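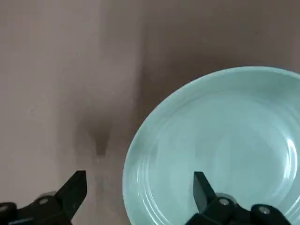

Svitlana Yurchenko thinks the ferry question gives the whole quiz away, that anyone who has watched even the pilot will see which answer means Harbor and which means Hill, and that we should pull it before the second test goes out.

Search the notebook
Enter keyword Go

Sat 29 October

Which Side of Enstead Are You On – test build, quiz workshop

She's right about the ferry. Looked at the click log again last night. People slow down on it, go back, change the question before it. Means they've spotted the scoring and are now picking the side they want. Fine for fun, bad for us, whole idea was a result you didn't steer.

Where we stand: 12 questions, about 200 people through the first build, 69 percent came out Harbor. Way too lopsided. Show itself splits pretty even, fans too if you go by what they put in their usernames. So either Harbor people like quizzes more or the questions lean. I say the questions lean.

Went through them one by one with the sheet open. Notes as I went:

Breakfast question – all the Hill answers sound snobby. Who picks "whatever the cook left out". Rewrite so each answer is something a normal person might say. Harbor one can stay.

Locker question – ok. Even split. Leave alone!! Last time somebody fixed the wording on a question that worked and it stopped working.

Best friend lies to you – three of the four answers score Harbor. Just a mistake in the sheet, the points were pasted one row down. Mine, I think. Fixed in the sheet, NOT yet in Golard. Golard doesn't pick up sheet changes once a quiz is published to test, you have to duplicate it and re-import. Writing this down again since I forgot it in May and lost an afternoon.

Founders' dance – spoils the season finale. Can't have Onyshchenko's name in the answer if we want people on the early episodes to take this. Change to "the coach". Same joke, no spoiler.

Song on in the car – nobody under twenty knew two of the songs. Swap for moods? "Something loud with the windows down" etc. Weaker but doesn't age.

Ferry – cut. Replacement below.

Rest are fine or fine enough.

Replacement for ferry, drafts:
You find a key in your coat that isn't yours. Do you... (keep it / ask around / try every door / give it to the one person you trust)
You're early for something. Where do you wait?
Someone at Timach's diner is sitting in your booth.

The booth one got a laugh when read out loud but it's a giveaway too, only Harbor kids eat at Timach's before season two. Key is best. Doesn't point anywhere on its face. "Try every door" should be worth a little to both sides, the rest lean one way each. Need to check Golard will let an answer score to two results, I beleive it does under advanced but it's not the default and the box is hidden till you turn weights on.

Results pages

Read both again cold. Harbor result is a love letter. Hill result is basically an insult with a nice last sentence. No wonder the shares are all Harbor. Svitlana wrote the Harbor one, I wrote the other in a hurry, it shows. Going to trade: she does Hill, I trim Harbor, then we swap back and each cut the other's adjectives.

Also want a line in each that refers to something you picked. People like that. Can't do it for real in Golard, no way to carry an answer through to the result text, but you can cheat by naming a thing most people with that result picked. Risky if they didnt. Try it on one result only and see if anyone complains.

Argued a while over a third result. "Neither, you'd have left on the bus with the drummer." I like it, S. doesn't, says a people who take a sides quiz want a side and a third door feels like the quiz shrugging. Could give it only on a dead tie. Tie right now goes to Harbor by default, whichever result is listed first wins! Might be part of the lean right there. Check how many of the first batch were ties before changing anything else, or we won't know what fixed it.

Title: keep. Tried "Harbor or Hill?" but it says nothing if you haven't seen the show, and "This Quiz Knows" sounds like every other one. Subtitle needs to lose the exclamation point.

Trivia round for the same page (the tiny details one): parked. Half the facts came off a fan wiki and the wiki disagrees with itself on the color of the coach's truck. Not running anything we haven't checked against an episode. Whoever rewatches should note the episode number next to the fact, not in a separate file, please.

To do
– duplicate in Golard, re-import fixed sheet
– key question in, ferry out
– count ties in first batch
– breakfast + car rewrites
– Hill result from Svitlana
– ask the fan board if we can post the second test in the general thread, last time it went in the wrong one and got moved

Later, same day: tie count done. More than I figured, all sitting in Harbor. Takes a good bite out of the lean but not all of it. Breakfast rewrite still needed. Weights are on now, both sides score on "try every door", previewed it and it held. Second test not sent yet, waiting on the Hill page.

Contact | Copyright Quiz Workshop Notebook | Back to top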